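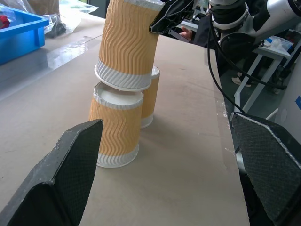 Search this manual Go

Section 4. Setting Up the Cup Stacking Routine

This section applies to two-arm builds assembled from the Stillov plans in a home or shared workshop. Complete Section 3 (Mounting and Cabling) before proceeding.

4.1 Preparing the table

1. Clear the work area between the two arms.
2. Place the paper cups near the center of the table. Corrugated sleeves are acceptable and give the fingers a better hold than smooth cups.
3. Confirm that each arm can reach every cup without crossing the table edge.
4. Route the cables so that no loop can catch on a finger or joint.

CAUTION: Keep hands away from the table edge while either arm is powered. The operator must be able to reach the stop switch at all times.

4.2 Teaching the grip

5. Open the Kangate control panel and select Manual.
6. Lower the lattice finger to the side of the first cup and close it slowly.
7. Set the grip force to 40. If the cup wall buckles, reduce the setting by 2 and repeat.
8. Save the position as GRIP-A.

Note: The hollow lattice finger bends as it closes. Do not correct for this bend in software.

4.3 Teaching the release

9. Lift the cup, turn it upside down, and move it over an upright cup until the two rims nearly touch.
10. Check the alignment from the front and from one side. A slight tilt is acceptable.
11. Save the position as RELEASE-A, then open the finger.
12. Run the routine at low speed before selecting Normal.

Error 129 indicates that the arm lost its grip position. Repeat steps 6 through 8. Error 47 indicates a joint limit; move the cups closer to the arm.

Changes to this section are to be sent to Karim Awad for entry in the August revision.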